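3.2 Building the cell in a shared workshop

I should say up front that most of what we learned in this section came from bolting things down in the wrong place. Our bench is in the back half of the Clondthorpe workshop, which we share with a bike repair group and a guy who restores radios, so the whole rig had to live inside a footprint we could defend. We went with two small arms facing each other across one table, dark panels on the walls, and a wire cross-brace at the back to keep the extrusion from racking when both arms move at once. Gerrit Joubert did the first version of the brace with clothesline (it sagged within a day!) and then redid it properly with cable and clamps.

The dark walls were Awuor Chege's idea and I fought her on it, mainly because I'm the one who had to paint them. She was right. Before the walls went in, the fixed camera picked up everybody who walked past to the coffee machine, and our early policies got visibly worse in the late afternoon when the bike people showed up. After the walls, that problem was gone and we could stop nagging people about bright jackets.

For the objects we raided our own kitchens. We wanted things with thin handles, things that tip over and things with knobs, and we wanted them cheap enough that I wouldn't wince when one got crushed. The pot turned out to be the fussiest of the lot. Its handle is just a wire, so the fingers have to come down nearly square to it or they slide off to one side.

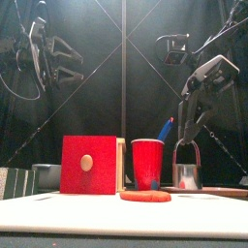 Figure 3. The cell during a pot-handle trial. The right gripper is closed on the red wire handle; the left gripper is open above the red box.

We drive both arms with a little control package we call Stutum, which started as a weekend script of mine and has been patched by everyone since. It reads the leader arms, mirrors them to the followers and writes out the camera streams alongside the joint positions. Nothing in it is clever. The only part I'd defend in front of reviewers is the timing code, which Florian Gasser rewrote from scratch in November after we found that one wrist stream was lagging the other by 66 ms. That lag had been sitting in our data for 13 sessions — we threw all of them out and started over, which hurt.

3.3 Fingers and wrist cameras

The stock fingers were fine for blocks and hopeless for anything small. We went through five printed shapes before settling on the tapered one, where the inner edges come to a point and the outer side flares out toward the base. The flare is there for stiffness. The point is there so you can get at small stuff without knocking over whatever is next to it, and it also leaves more of the view open for the wrist camera, which we hadn't planned on but will happily take credit for.

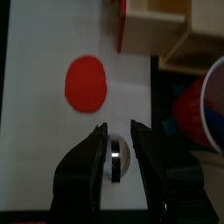
Figure 4. Wrist camera view with a small round metal object between the tapered fingers. The red dot on the white board is behind them.

Small shiny parts are still the hardest case for us. They pick up reflections from the fingers and from the board, and up close they go soft in the picture, so the person driving tends to rely on the fixed view for the approach and only switch to the wrist view for the last bit. Rahel Gisler got good at this faster than any of us. I never did, and my demonstrations of small-part grasps were quietly left out of the training set (fair enough).

3.4 Laying out the table

Early on we tried to fix every object to a marked spot. It made for tidy data and a policy that fell apart as soon as a cup moved by a thumb's width. So now the person resetting the table gets a short list of what has to be there and puts it more or less where they like, as long as both arms can reach it. The drawer box stays toward the back, and the white board goes in front where both grippers can work over it.
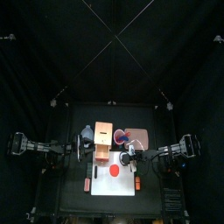

Reach was the one thing we couldn't be relaxed about. With the bases mounted on opposite sides, there's a strip down the middle that both arms can get to, and it's narrower than the data sheet led us to hope. We moved the bases inward four times, drilling new holes each time, and the frame now looks like somebody took a shotgun to it. Reto Lanz finally made slotted plates so we could slide the bases and clamp them. If you're copying this build, make the slotted plates first.

Cable routing took longer than it deserved. The wrist cables need enough slack for a full turn but not so much that the loop sweeps the table, and we had one loop that would catch the rim of anything tall. We ended up taping a bit of string to the arm, driving it through its worst poses by hand and cutting the cable to match.
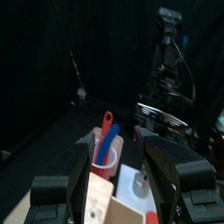 Utensils in a cup are a good stress test for all of this, and we kept them in for that reason even after the success rate embarrassed us. A handle sticking up looks like an easy grasp. Then the fingers come in a little low, they touch the container instead, and the whole thing scoots away across the table. Our fix was to have the driver pause above the handle before closing, and to keep those pauses in the recordings instead of trimming them, as we had been doing. Section 4 compares policies trained with and without the trimmed pauses.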